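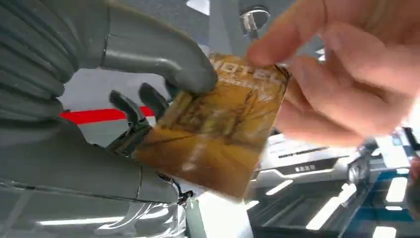
The Office of Capital Planning of the Laltar Hotel Group received the request in August, on the form reserved for equipment expected to outlast the person who ordered it. The request was for one hand. It came from the property at Ornia, and the line for justification had been completed with the words "guest reception, overnight." Attached was a record of the acceptance trial, in which a member of staff and the gray hand held the same key card between them, her fingers on one side of it and the machine's on the other, beneath the word HOTEL and above a printed wood of bare amber trees. The planning officer assigned to the matter studied this for longer than the procedure required. It was not possible to determine who was giving the card and who was receiving it.

She opened a file and gave it a number.

The planning officer had held her post for 26 years. In that time she had approved boilers, elevators, two laundries and the replacement of every mattress at Irero. She had a reputation for fairness and for returning forms. She returned this one on a Thursday, asking Ornia to state the expected service life, the annual cost of maintenance, and the budget line to which the hand should be charged.

The reply supplied the first two. As to the third, the manager at Ornia wrote that he had been unable to decide. The hand was a machine and might properly be charged to Equipment. It would stand at the desk through the night and hand cards to guests, and on that reading it belonged to Personnel. He had also considered Furnishings. He asked for guidance.

The planning officer consulted the manual. Section 7 defined equipment as "any durable article used by an employee in the performance of a duty." The difficulty lay in the words "by an employee." Between midnight and six there would be no employee. The night clerk's position at Ornia had been vacant for two winters, and the few applicants had withdrawn on learning where Ornia was.

She wrote to the supplier, the Shukla Works, and asked how the article was classified by its other customers. The supplier answered courteously that most of them leased it. A lease would be charged to Services, together with window cleaning and the piano tuner. The quotation offered terms of 3 years, with replacement of the fingers included and replacement of the palm excluded.

The matter might have been settled there. The lease was more costly than purchase over the full period, but it was tidy, and the office had a preference for tidy expenses in the second half of the year. The planning officer drafted a memorandum recommending it. She then set the memorandum aside and requested authority to travel, which she had not done since the boilers.

She arrived at Ornia at ten in the evening by the last train. The manager met her in the lobby and offered supper, and she declined until the inspection should be complete. The hand was at the desk, under a fitted cover. The manager removed the cover, folded it, and did not seem to know where to put it.

"It is larger than I had understood from the dimensions," the planning officer said.

"Everyone remarks on that," said the manager. "The guests at the trial were very polite about it."

She asked to see the complete sequence. He produced a card and fitted it into the holder, and the hand took it up, with more care than she would have used herself, and extended it toward her. She took hold of the far corner. The hand did not let go.

"There is a delay," the manager said. "It waits until it is certain of you. The supplier can shorten it. That is item 3 on the quotation, under adjustments, and I did not include it because I did not know whether it would be allowed."

The planning officer remained as she was, with her arm extended across the desk. She was aware of a slight pressure, steady and without impatience, of the kind one feels when another person has taken the opposite end of a heavy table and is waiting to be told to lift. She thought of the clerk who had worked the desk at Irero when she was first appointed, and who had been in the habit of holding on to the key for a moment while he told each guest about the stairs. There had been complaints. A letter had been placed in his record. She had typed it.

Then the hand opened and the card was hers.

"How long was that?" she asked.

"I have not timed it," said the manager. "I suppose I should have."

She asked to see it again. He fitted a second card, and after that a third, and she took each of them in the same manner and laid them in a row on the desk with the trees facing up. At the end of this she accepted the supper, which was soup, and ate it in the office behind reception with the quotation open beside the bowl. She read through the exclusions. She inquired about the power supply, the cost of freight from the station, and whether the floor had been assessed for the load. It had been assessed. The certificate was in the wrong folder but it was in order.

She was given a room on the second floor. The manager pointed out that it would be simpler for him to bring up the key himself, and she replied that the inspection was not yet closed. It was past midnight when she came down again to the desk, and the lobby lamps had been turned low. She stood in front of the hand and gave her name. It found the card for her room and held it out, and she put her fingers to the corner of it and waited.

The memorandum was revised on the train and submitted the following week. It recommended purchase outright, with a reserve set aside for the palm, and the cost to be charged to Equipment for the current year pending an amendment to Section 7. A draft of the amendment was enclosed. It proposed that the words "by an employee" be replaced with the words "with or by an employee, or in the absence of one."

With regard to item 3, the shortening of the delay, the planning officer noted that the adjustment was available at modest cost and that the property had the funds to cover it. She did not recommend it. In the space provided for reasons she entered "operational" – a term the manual permitted and did not define.

The request was approved without discussion. The file was returned to her for closing, and she found that one of the cards from Ornia had been left between the pages. Unreturned cards were to be charged at replacement value to the department responsible. She filled out the slip for it, signed as the department, and put the card in her desk.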